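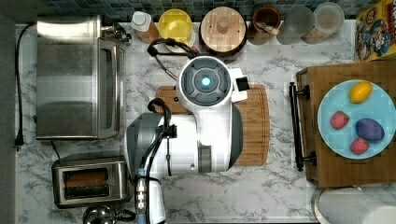 Counter depth is the figure that decides most small kitchens, and it is the one owners measure last. A worktop can run the length of a wall and still leave nowhere to butter bread once the appliances have been set down in the order they were bought. The usual remedy is zoning: heat at one end, storage against the wall, a clear surface between. On the marble-patterned counter shown, the toaster oven and the two-slot toaster share the left side, six containers stand in a row against the blue-gray tile, and a wooden cutting board takes the middle. Every item used for a plain breakfast is on one surface, and the bread travels a short distance from board to slot.

Kurniawati Chin plans kitchens for Tratico, a small design office that works mostly on rental apartments. Her surveys start with the countertop appliances. She draws each at full size on brown paper, adds the space it needs with its door open or its lever down, and lays the sheets on the counter before any cabinet is discussed. A toaster oven on paper is a modest rectangle. With the door swing added it takes up a good deal more, and a board pushed against it will be in the way each time something goes in or comes out.

Her office reviewed 1,391 tenant questionnaires from the Birik and Ceron buildings. The most common complaint concerned cords. Cabinets and lighting came well behind.

"People buy a bigger oven and then run its cord across the place where they cut things," Chin says. "The plug is at one end, the socket is at the other, and the board ends up on top of the cable."

Her rule is that a cord should leave the back of the appliance and reach its socket without crossing the work zone. Where the outlet is badly placed, she turns the appliance or swaps it with its neighbor before calling an electrician. Excess cord is gathered behind the unit with a fabric tie. It should not be wound around a toaster oven or laid across the top, which gets hot in normal use.

The case for owning both a toaster and a toaster oven is often questioned in kitchens of this size. Chin keeps both on her plans if the household eats toast on weekdays.

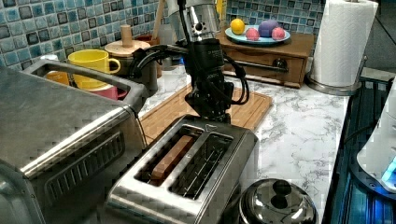

A slot toaster heats a slice from two sides at close range, with wires a short distance from the bread, and it needs no preheating. The oven has to warm a larger volume of air and a rack before the surface of the bread begins to brown. For one or two slices the toaster is the quicker appliance. For open sandwiches, rolls too thick for the slot, or anything with cheese on it, the oven is the only sensible choice of the two.

Placement follows from this. The toaster gets the position nearest the board. The oven can sit farther along, provided its door opens toward a clear stretch of counter where a hot tray can be put down. Both need open air above. Tratico's standard drawing shows a gap of 4 inches between appliances and 16 inches from counter to the underside of a shelf as a starting point, to be increased wherever the manufacturer's manual asks for more. Toasters parked under low wall cabinets should be pulled forward before use.

Boards are the other item Chin specifies closely. She prefers two: one with a grooved border for fruit and anything else that runs, and one plain, kept for bread. Crumbs collect in a groove and are tedious to clear. Both boards should be stored on edge once they have dried.

Mugs and cups are allowed at the back of the counter if they are in daily use. The rest go in a cabinet. At the Subramaniam building, where the counters were shortened to fit a larger refrigerator, Chin assigned the rear strip to cups and dry goods and kept the front edge clear along the full run. Tenants were asked to try the arrangement for 4 weeks before requesting shelves. Most requests that came in afterward were for an additional outlet.

Cleaning is simpler when the layout stays fixed. The crumb tray is emptied on Monday, with the toaster unplugged and cool, and the steel is wiped with a damp cloth along the grain. The counter under both appliances is wiped at the same time, and each goes back to its paper outline until the household knows the positions without it.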